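Momentary buttons: color, spacing and legends on small panels
Panel Building > Operator Controls
Started 25 Sep 2022

lowri_w
I'm laying out a panel for a parts washer at Hultton. Ten momentary buttons, two lamps, one selector. The customer wants each function in a different color and no text on the panel, on the grounds that operators change often and don't all read the same language. I have never delivered a panel without legends. Opinions wanted before I cut the plate.

agatti
Don't do it. My notes from the last three jobs of this type:

1. Four colors is the working limit for momentary buttons. Past that, operators fall back on position and ignore color.

2. Blue and teal are a poor pair if they sit in the same cluster. They separate well under daylight tubes and badly under old sodium fittings, and a dirty cap makes it worse. 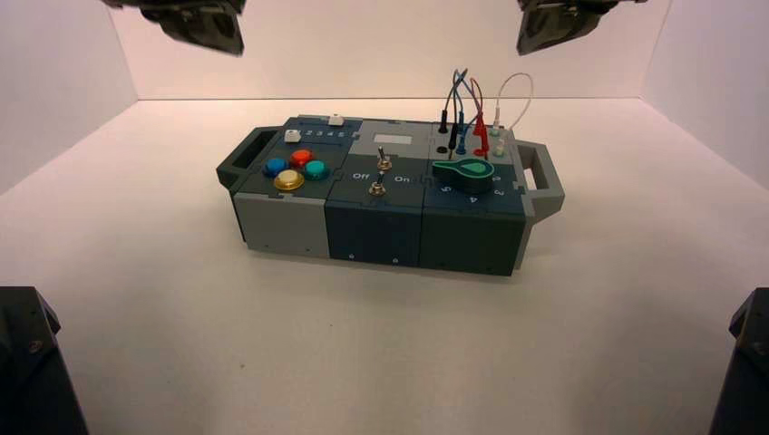 3. Reserve red for stop. If the customer insists on red for something else, get it in writing.

4. Engrave the legend on the plate, never on the cap. Caps get swapped during repairs and the legend goes with them.

5. Keep domed caps away from the bottom edge of the panel. People lean on them.

tumelo.t
Disagree with point 1. We ran 6 colors on the Golwood packing line with no legends. It worked fine for the day crew, who used the same panel every shift.

agatti
And the night crew?

tumelo.t
They taped their own labels on within a month. I take the point, but I would call that a training problem.

ruba_n
If two crews out of two need labels once the regulars are gone, it's a panel problem.

On color vision: red against green is the case everyone remembers. Pale yellow against white is the one I see missed, usually where an indicator sits on a light gray plate. Check contrast with the lamp off as well as on. Symbols solve most of the language question. Use the standard ones for start, stop and reset and put plain numbers on the rest, with a card on the door.

lowri_w
Numbers plus a door card might get past the customer. What about spacing? The drawing has the jog buttons in a diamond.

myfanwy_h
A diamond is fine for jog, as direction and position agree. It's a bad layout for unrelated functions. The hand expects up, down, left and right, and the operator will press "left" expecting left whatever color you fitted.
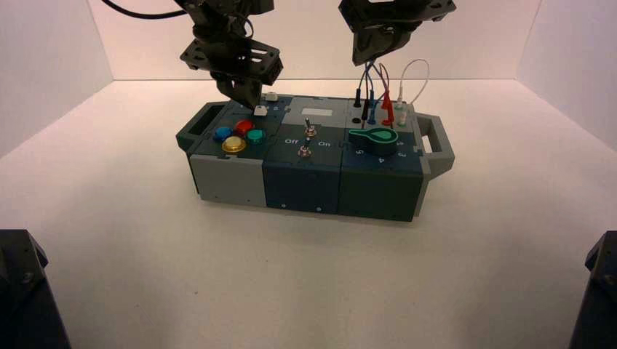 For unrelated functions I use a single row in process order, with a gap wherever the machine has to wait. Gloves decide the pitch. Whoever signs the drawing should try it in the thickest pair on site before the plate is cut.

Also check the travel. Short-travel buttons feel the same pressed or not through a glove – add a lamp or a click you can feel.

tumelo.t
No argument with the row. I still say color carries more than people here allow.

agatti
It carries plenty as a second cue. My objection is to using it as the only one.

lowri_w
Revised layout: diamond for jog, all four in black with arrows on the plate. The other six in a row, numbered, three colors. Stop on its own at the right. Door card in two languages. Sending it to Hultton tonight.

ruba_n
Put the drawing number on the card too. Cards wander between machines.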